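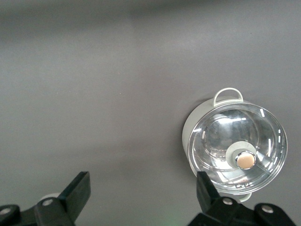
4. Première mise en service de la cocotte Doda

Avant toute cuisson, retirez les étiquettes et lavez la cuve et le couvercle à l'eau tiède. La notice de Himach promet un couvercle « sans entretien ». Nous n'avons jamais vu de verre sans entretien.

1. Posez la cocotte sur un plan stable et dégagé.
2. Vérifiez le serrage du bouton. S'il tourne dans le vide, resserrez la vis par l'intérieur, à la main, sans forcer.
3. Versez 800 ml d'eau, couvrez et portez à frémissement.
4. Coupez le feu et laissez refroidir avec le couvercle en place.
5. Videz, puis essuyez la cuve et le dessous du verre.

Remarque : le fabricant parle d'un volume utile de 2 litres. Hammad Zaidi, qui a relu cette section, conseille de s'arrêter nettement avant - les débordements commencent plus tôt que sur le papier.

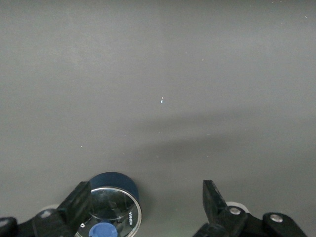

Le plan de travail mérite le même soin que la cocotte. Un revêtement vendu comme inrayable se raye surtout quand on y fait glisser un fond chargé de poussière. Regardez-le en lumière rasante : sur un gris mat et uni, un minuscule éclat clair peut passer pour un reflet alors qu'il s'agit peut-être d'un débris. Passez un chiffon humide, puis un sec, et soulevez toujours la cocotte pour la déplacer.

Attention : ne passez pas le couvercle chaud sous l'eau froide. La mention « résiste aux chocs thermiques » figure sur l'emballage, mais sans aucune température. Nous préférons ne pas vérifier.

Attention : le bouton peut chauffer. Utilisez une manique, même à feu doux.

Pièces de rechange : bouton et vis, référence 1922.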